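We use cookies to remember your settings and to see which course pages get read. Accept all | Manage choices

Machines and Everyday Work
Handout 8: Can they do the washing-up yet?

Short answer, no. Longer answer, sort of, sometimes, if you let them choose the kitchen. I promised at the end of the last session that I'd write this up properly, so please read it before the seminar and bring your own list of chores (I want real ones, the sort you put off at home).

1. Why chores are hard

When people picture a robot at work they usually think of a car plant, and a car plant is a lovely place to be a robot. The same part turns up in the same spot, the right way round, all day long. Your kitchen is nothing like that. Someone has left a pan on the side with a spoon in it, the lid has wandered off, and the light changes when the sun goes in. We sort that out without thinking, and that's exactly why we're so bad at guessing which jobs a machine will find easy.

Try it tonight with any pan and lid. Pick both up, one in each hand, and put the lid on. Notice how much your fingers feel their way round the rim, and how you shift the pan a bit to meet the lid. You probably won't look at either of them for long!

Now think about doing that with two fingers on each hand and not much feeling in them. Most of the arms we'll talk about this term have a simple parallel gripper, two flat fingers that open and shut. It can pinch a rim very nicely. Turning something over once you've pinched it is another matter, as the whole arm has to swing round to do what your wrist does in a blink.

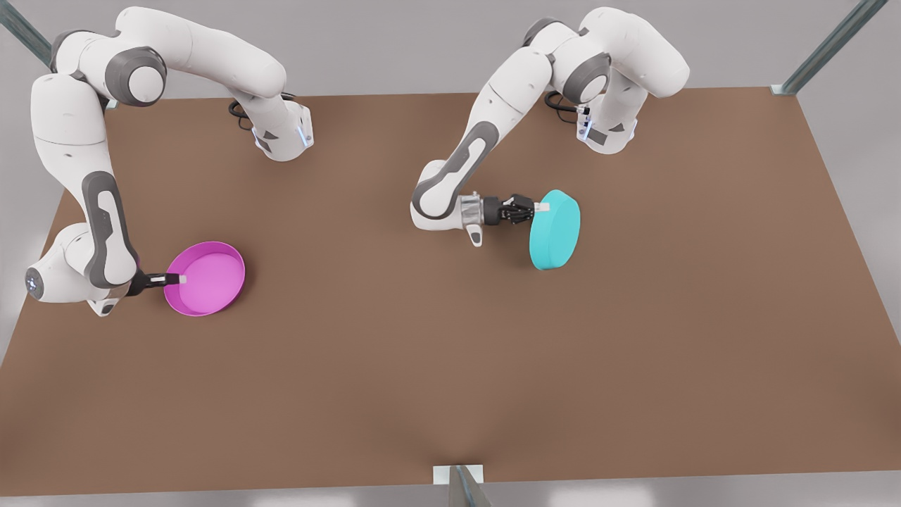 2. Practising in simulation

The two-armed setup in the picture is computer-rendered, and a great deal of the work now starts this way. The right arm has the magenta pan by its rim, the left has the cyan disc up on its edge. I like this one for teaching as there's so little else on the table to argue about. For the seminar, suppose the job were to lay the disc flat in the pan. Which arm should move first? Should the pan stay put? Where would you want the disc held? Jot down your answers — we'll compare them and I expect a row.

The good thing about simulation is that nothing breaks and you can run the same job again and again overnight. The bad thing is that pretend pans behave better than real ones. Friction is a guess, soft things are a nightmare, and grease hardly gets a look in.

3. How to read a success rate

Take the Flenus trial, which we'll use as our worked case. It logged 267 tries at putting lids on pans and got 60 per cent of them right. Is that good? For a piece of research, I'd be quite pleased. For a kitchen helper it's hopeless, you'd send it back by teatime. Before you quote a figure like that in your essay, find out whether the pans were all the same, whether a person reset the table between goes, and how long each go took. A job done perfectly in some 20 minutes may still be no use to anybody with a sink to clear.

4. The shop floor

The Turkthorpe packing line is a fairer fight. Boxes come in known sizes, the floor is flat and people keep out of the way. Machines do well there until a box arrives crushed or a label peels, and then a person walks over. Ask yourself how often that walk happens, and who gets paid for it. The Clivstead notes from January are worth a look on this point, mainly the bit on stoppages.

For the seminar

Read Zawadzka on household work, first chapter only. Choose one chore and write out every step, including the dull ones such as finding the cloth. Mark the steps you think a machine could manage today, and put a star by any you're unsure of. One side of paper is plenty, and messy handwriting is fine.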